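Plornari Shared Workshop: Interior Surfaces and Benches, Inspection Checklist
Inspected 18/04/2022
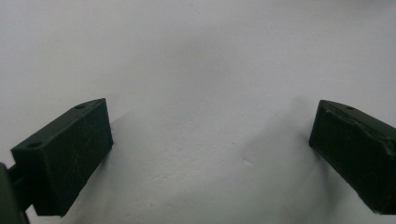
Walls and benches are checked twice a year, and the last round was in November. Walk each room with the lights on and the blinds open, then go back over anything painted from the side, where chips and filler lines show up better. A clean pale surface like the one in the photo, with only a small dent and a couple of specks on it and a little texture in the finish, is graded 1 and needs no entry. Grade 2 is scuffed, grade 3 is damaged.

1. Wall paint, main room. Grade 2.
Comment: Scuffs behind the stacking chairs. Wash first, repaint only if they stay.

2. Wall paint, hallway. Grade 1.

3. Bench tops. Grade 3 at bench 13.
Comment: Front edge is split and catches sleeves. Taped for now. Jernik quoted $68 for a new edge strip, fitted.

4. Bench height. Pass.
Comment: All fixed benches 36 inches or under.

5. Aisle width, minimum 53 inches. Fail.
Comment: Paper cutter has been moved into the aisle again. Put it back against the window wall.

6. Outlets and cover plates. Pass.
Comment: One plate by the sink is loose but not cracked. Tighten.

7. Sink splash area. Grade 2.
Comment: Sealant is black at the left corner. Raju to cut out and redo.

8. Floor, entrance mat. Fail.
Comment: Mat curls at the door side. Order the 60 inch one from Trallulier, rubber backed.

Recheck items 3, 5 and 8 before the evening classes start.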